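Teleop demos: operator keeps both hands on the glass, policy copies it

Posted by Sigrun Berge in Teleoperation and Teaching

We are teaching a two-arm setup to make coffee by remote control. The operator wears gloves and a headset, and we record everything for training. So far we have more than 500 demos of the pour step. The part I'm unsure about is the wait while the coffee runs into the glass.

Our operators tend to hold the glass with both hands the whole time. The left hand stays flat on top with the thumb low along the glass, and the right hand curls around the front.

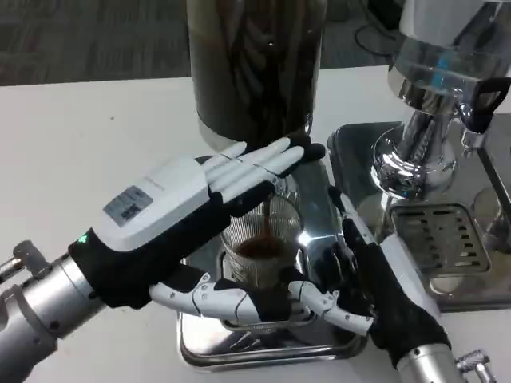 The trained policy gets to this point fine, but then it stays there. In 2 out of 5 runs it never lets go after the coffee stops. Should I cut the waiting part out of the demos, or have the operators do it differently? We use the Povero recorder if that matters.

Darragh Cullinane

Don't cut the whole wait. If you do, the policy never sees the glass filling and will release at random. What you have is a long stretch where the commands are almost the same in every step, so holding still is the safest guess for it.

Keep the last few seconds before the release and drop most of the idle steps before that. Then ask your operators to let go as soon as the stream ends, the same way every time. If one waits a moment and another waits ten times as long, the policy can't tell what the cue is. We had this with a tea task and re-recording the release helped more than any change to the training.

Also check that the coffee level is visible in the camera view you train on. Fingers cover a lot of a glass that size.

Söderlund

Had the same thing, fixed it with a bigger model.

Grestusent

Second hand isn't needed if the glass sits flat. Try a batch with the right hand only. Less to go wrong on the release.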